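Plulleck Supper Diaries

Version 3, released Sep 21, 2025

Contents of this release

The Plulleck Supper Diaries are a table of evening meals written down by the people who cooked them. Thirty households in Plulleck and the neighbouring village of Zastitz kept a paper diary through October and sent it in at the end of the month. The entries were typed up by Johanna Hubmann and checked by Engelbert Steiner. There are 792 meals in the table, each on its own row, with 19 columns.

Files

suppers.csv – the main table, one row per meal
words.csv – local names for dishes and cooking methods, with a plain English gloss
households.csv – household size, fuel used for cooking, village

All three are UTF-8, comma separated, with a header row. Text fields are in double quotes. Empty cells mean the diary keeper left the box blank. The word "none" means they wrote "none", or drew a line through the box, and it should not be treated as a blank.

How the diaries were filled in

Each household got a stapled booklet with one page per day. The page asked what was cooked, who cooked it, when they started, when people sat down, which pans were used, how the heat was set, and what was left over. There was a box at the bottom for anything else. Most people used it for the weather or for complaints about the price of butter, and a few wrote whole recipes in it.

Heat was the hardest thing to ask about. Some cookers have numbered knobs, others have marks that wore off years ago, and the wood-fired ranges in Zastitz have no setting at all. We ended up with four words: low, middling, high and "moved about". The last one covers anyone who kept shifting the pan or changing the flame.

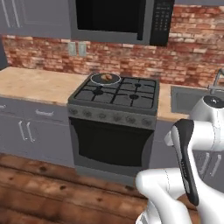 Engelbert Steiner thought four words were too few, and said so in the margin of the first draft: a pot at the back of a wood range is doing something different from a pot on a small gas flame, and calling both of them "low" hides it. He would have kept whatever the cook wrote. We now do both. The column heat holds one of the four words, and heat_raw holds the original wording, spelling and all.

Columns in suppers.csv

meal_id – a number, unique in the table
household – matches households.csv
day – day of the month
cook – A, B, C and so on within the household
dish – the main dish as written
dish_group – one of soup, stew, roast, fried, baked, cold, bought, other
side_1, side_2 – as written
start – time cooking began, 24-hour clock
sit_down – time the meal was eaten, 24-hour clock
minutes – sit_down minus start
pans – pan names as written, separated by semicolons
heat – low, middling, high, moved about
heat_raw – the cook's own words
eaters – how many sat down
leftovers – yes, no, blank
leftovers_for – as written
notes – the free box
checked – initials of whoever last checked the row

Pan names

People do not agree on what a pan is called. "The flat one", "the black one", "the egg pan" and "Granny's" all turn up, sometimes for the same pan in the same house. We have not tried to sort these into types in the main table. If you need types, words.csv gives our best reading for the names we could ask about afterwards. Where we could not reach the household, the gloss column says "unclear".

A pan counts as used if it went on or in the cooker. Mixing bowls and serving dishes are left out, even where the diary lists them. Oven trays are in. 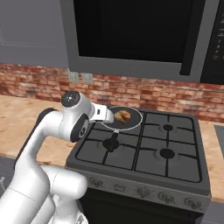
Dish groups

The dish_group column was added by us and is the part of the table most open to argument. The rules we followed:

If meat or a vegetable went into the oven uncovered as the main dish, it is a roast.
If it was covered and had liquid, it is a stew, whether it stood in the oven or on top.
If it began in a frying pan and was finished in the oven, it goes by where it spent longer. Where the diary does not say, it is fried.
Pies, bakes and anything with a crust are baked.
Bread and cheese, cold cuts and salads are cold, even with a hot soup on the side.
Anything brought home ready to eat is bought. Frozen food heated at home goes by how it was heated.

Chicken legs gave us the most trouble. They appear all through the month in both villages, and cooks describe them as roasted, baked, "done in the oven" or just "legs". We put all of these under roast unless a sauce or a lid is mentioned. The dish column keeps the original wording, so anyone who would rather split them differently can do so.
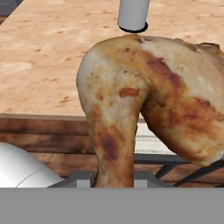
Sunday meals were left in the same groups as the rest. An earlier version had a separate group for Sunday dinner, but several households eat theirs at midday and wrote down only a cold supper, and the group ended up half empty. It was removed in version 2.

Known problems

Start times tend to land on the hour or half hour. Treat minutes as a loose guide, and do not read much into small differences.

Household 3 wrote every meal up at the end of each week. The entries are plausible but the times are plainly guesses. They are marked "late" in notes.

Some keepers stopped before the month was out. There are no rows for missing days, so count the rows per household before you work out any averages.

One booklet from Zastitz got wet in the post. Where a word could not be read, the cell has a question mark in square brackets.

Two cooks in one household may have swapped letters halfway through. We asked, and they could not agree.

Privacy

Names of people were taken out of every field and replaced with the cook letter or a plain word such as "guest" or "child". Street names were removed too. Shop names were kept. Please do not try to work out which household is which – in villages this size it would not be difficult.

Changes

Version 3: heat_raw added, words.csv gone through again, duplicate rows removed.
Version 2: Sunday group removed, times moved to the 24-hour clock.
Version 1: first typed table, Plulleck only.

Use and credit

The tables may be used and passed on for any purpose, with credit to the Plulleck Supper Diaries. If you correct something, send us the meal_id and the old and new values. Corrections to words.csv are especially welcome from anyone who grew up in Zastitz, where several of the dish names are still marked "unclear".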